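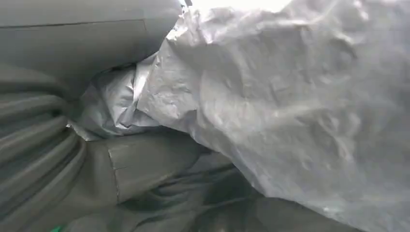
Silver-grey plastic at the packing place in Brendness.

Orvokki Lehtinen has packed parcels in Brendness for 11 winters, and she still does not trust a new bag. "I always press it with my hand first," she says. "If it makes a lot of noise, it is stiff, and then the corners will open on the road."

Her small business, Protstead, sends dried beans and tea to customers in 61 towns. In November there were 700 orders. She shares the work with Donal Daly, who came to help for one month and stayed.

I ask what goes wrong most often. "The weight," says Donal. "People think it is the address, but the address is printed. The weight we must read ourselves."

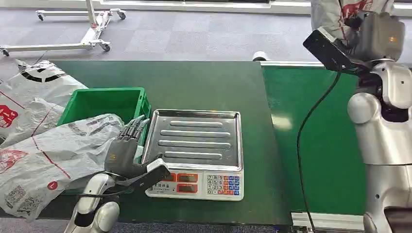

He prefers a scale with a steel tray and number keys, so that he can type the price directly. The bag itself is weighed too. "If you forget it, you lose a little every time," he says, "and after 90 parcels you notice."

Orvokki would like to use less plastic. She tried paper for 75 orders, and some of them came back torn. She will try again in spring with thicker paper.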